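Portioning Dry Snacks by Cup — Project Report
Razia Kiani, Renzo Piras, Bushra Bajwa
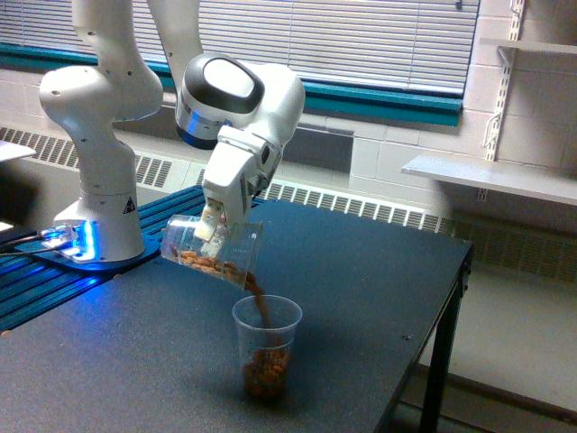
Our question was how much gets lost or miscounted when you portion nuts by pouring from cup to cup insted of scooping. Started in October, finished most of it in one long afternoon.

Materials: clear plastic cups, kitchen scale (Wavon), one big bag of almonds, 700 g. Weighed the bag again after taking out the broken ones — 642 g left, used that for everything.

Method. Weigh full cup. Pour into second cup, weigh again. Write down the difference and anything that landed on the table. 124 pours total, same two cups the whole way through.

Results. Most pours lost nothing. 22 dropped at least one nut, nearly all from cups filled close to the rim. Half full cups were fine. Pouring from higher up made them bounce, so we kept it low after the first set. Bushra thinks the soft plastic flexes when you pinch it and that changes the stream. Didn't test this.

Problems: scale drifts if you leave it on. Had to zero it again alot. Also Renzo's first page of numbers has no units, we assumed grams.

Next time — stiffer cups, and try raisins, which stick. Yolotzin Cortés lent us the scale and checked the table of weights. Raw numbers are in the appendix, sorted by fill level.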